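The Long Way Through the Wash

I grew up in Endville, where my grandmother ironed pillowcases, and I swore I'd never be that person. Well, guess who bought an ironing board in October!

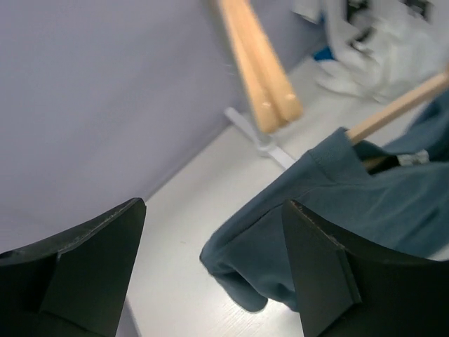 It started with a linen shirt from the Pirkgate market, 15 dollars and creased like a road map. I took it to Jana Seidel, who has run the pressing shop on the corner forever (the building dates from 1852, and so does the boiler, if you ask her). She told me to iron it damp, collar first, and to stop rushing. So now Friday evenings are for shirts and the radio, and I kind of love it. My sister thinks I've lost my mind. She owns a steamer.

Comments

mangubat_mel: Collar first, always! My mom did the cuffs next.

Rowan T.: Linen is meant to be wrinkled. I will die on this hill.

dee99: Does Jana take tablecloths?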